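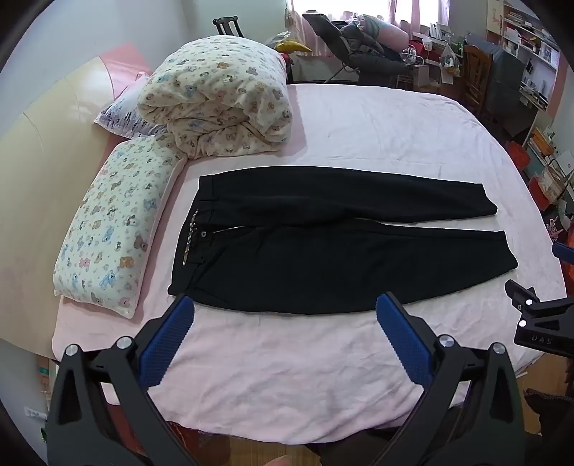
Search this journal
Enter keywords, author or DOI
Advanced search

4. Results

4.1 Goal setting and reading over the year

Of the readers who set a yearly goal on Inico, 1,475 kept logging books until the end of the study and are included in the analysis below. The rest either deleted their accounts or recorded nothing after the first quarter. We treat a book as finished when the reader gave it an end date. Books marked "abandoned" are left out, even when the reader had counted them toward the goal.

The median goal was 13 books. Goals were often changed, and most changes were downward. Readers who lowered a goal usually did so by a small amount, and many then finished slightly above the new number. Raising a goal was less common and tended to happen soon after the old one had been met. Lưu reports the same pattern in a smaller sample of library users, although goals in that study were set on paper and could not be edited without asking staff.

Figure 1 shows finished books by month for the Totberg and Elcombe groups. Both lines are fairly flat through the summer and climb in December. The climb is steeper for Elcombe, where members could see one another's totals. Book length explains part of it. In the last month of the year, readers in both groups picked shorter books than they had earlier, and novellas, poetry and graphic novels made up a larger share of the total.

Figure 1. Books finished per reader by month, Totberg (solid line) and Elcombe (dashed line). Rereads are included.

4.2 Unread books at home

A subset of readers also kept a list of books they owned and had not read. These lists held 2,262 titles at the start of the year. Roughly 7 percent of these had been read by the end, and in the same period most readers added more titles than they removed.

Some readers set themselves a buying rule, such as no new books until a certain number had been finished. Their lists grew more slowly than those of other readers, but the difference was small once gifts were counted. Several wrote in the comment field that library loans and preorders did not break the rule. We did not correct for this, as the wording of each rule was left to the reader.

Readers with a buying rule did not finish more books overall. They did finish more books from their own shelves, and fewer borrowed ones. Whether the rule caused this shift cannot be settled with the present data, because readers chose for themselves whether to adopt one.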